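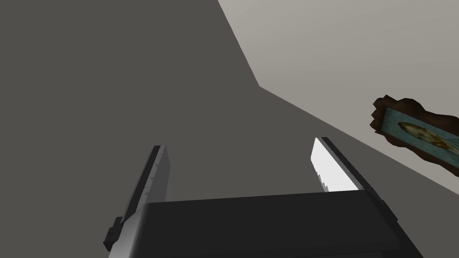 Tuesday, Tosdale bench, after tea

Wrist camera view is finally coming through in the sim. I had the mount rotated the wrong way in the model file for two evenings and was mostly looking at the inside of the wrist. View is now up past the body with both fingers in it, jaws open, nothing in the grip. The room is the stock Kornovthorpe one, picture frame and all. Left it in so I can tell which way the arm has turned.

Changes since last entry:

- Camera offset moved out of the launch script and into the arm description, where it should have been from the start.
- Gripper command now runs 0 to 1000 instead of 0 to 100. The Yagi servo board wants it that way and I was tired of converting.
- Full open on the real gripper reads 413 on the feedback line. Sim is set to match.

Still wrong:

The inner face of the right finger renders bright white and the left one comes out dark grey, nearly the colour of what's behind it. Might only be the light position. Might also be flipped normals on the mirrored part, as I made one finger from the other and never checked. Will swap the light to the other side before touching the mesh. If the white face stays white, it's the mesh.

The edge of the left finger is hard to pick out against the dark surface. That matters if we go ahead with finding the fingertips from the camera. Takumi Katayama wants to try it with a strip of coloured tape on the real ones and the same colour in the sim. Fine by me, as long as the tape stays off the gripping side.

On the real arm, not much. Replaced the cable tie at the elbow with a proper clamp. The Tultasard power supply still hums at idle and drops out if the base and shoulder start together, so I've put a short delay between them for now. It needs a bigger supply. The one on the shelf is 9 volts and no use.

Next:

- Light test, then normals.
- Slow close from 413 down, log feedback at each step, compare with sim.
- Ask Takumi whether he still has the spare finger pads. Mine are worn at the tips.
- Back up the arm description before changing anything else. Lost a good version in September doing exactly this.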